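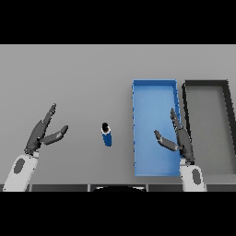

Blue can, black top.

OK food people, I finally made it to the August supper buffet at Donum and I have thoughts. Many thoughts! Thread, because I ate for two hours and I can't fit it in one post.

The basics first. It's the West African and Gulf Coast spread they're doing all this month, Tuesday to Saturday evenings, $42 a head before tax, kids under six free. Chef is Mansa Darko, who used to run the lunch counter at Adjei (if you remember the pepper shrimp there, yes, same hands).

Start with the soups. Everyone heads straight for the grill and I get it, but the light soup with goat is so good. Thin, hot, gingery, the meat falling off the bone. I had two bowls and would have had a third if my sister hadn't physically turned me around.

There are 16 hot dishes out at any one time and they swap a few around 7:30. So if you go at 5:30 you get the okra stew and the baked crab, and if you hang on you get the waakye and the short ribs. I hung on.

The waakye!! Rice and beans cooked together, that deep reddish brown, with shito on the side, a boiled egg, a bit of gari. I've been making this at home for years and mine is fine. Theirs is a different animal. I asked what they do and the answer was "more leaves than you think."

Jollof report, because I know you'll ask. Smoky, a little dry at the edges in the good way, real heat at the back. I'd put it second in town behind Domamik's, and Domamik only does it on Sundays, so on any other night this is your winner. Come argue with me.

Grill station: tilapia, chicken thighs, kebabs, and corn with coconut. Get the tilapia whole and ask for the green pepper sauce, they keep it behind the counter and it doesn't go out with the others. The kebabs were a little tough the first time round. The second batch was much better, so maybe I was just early.

Gulf side of the table is smaller. Gumbo (dark, thick, lots of sausage), cornbread, red beans, fried oysters. The oysters go in about four minutes flat. A man in front of me took what I'd call a brave number of them and I respect it.

Dessert is all Amerley Laryea and she is having a month. Bofrot still warm, a pineapple tart with a salty crust, and a millet pudding I didn't expect to like and then scraped clean. There's also a chocolate cake. It's a chocolate cake.

Drinks aren't included, which I wish they'd put on the sign. Sobolo is $5 and comes in a big glass with loads of ginger. Hibiscus people, you'll be thrilled. There's free water and a pretty good iced tea on the side table.

Getting in: they hold roughly half the tables for walk-ins, the rest go through the Flustex app. I booked for 6 and was sitting down by 6:05. When we left the line was out past the flower shop, so book if you're going with more than two of you.

Parking is the lot behind the bank, free after 5. Side door is the one with the ramp. It gets loud by 7, so if you're bringing somebody who hates noise ask for the back room by the kitchen.

Someone asked in the replies if the vegetarian stuff is worth the price. I'd say yes, with a plan. Red red with plantains, the garden egg stew (check which pot, one has fish in it), jollof, salads, all the desserts. The gumbo and light soup are out for you.

Going back next week with my mom, who has opinions about shito and has already told me she'll be bringing her own jar. Will add to this thread when I've recovered.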